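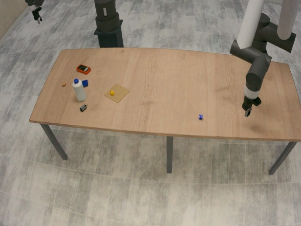 Re: [tendville-allotments] Water meters

Raghda Nseir wrote:
> Drendetti will fit a meter at every plot in May for 3000 all in. They
> say we'd save 700 a year on the bill.

Save 700 compared with what? Last year's bill had the burst pipe in it, so of course it looks high. I asked Drendetti for their sums in writing and got a leaflet.

I'd also like to know who reads 70 meters every month - I'm not doing it. Has anyone tried Munder for a second quote? Until then it's a no from plot 12.

Agyeman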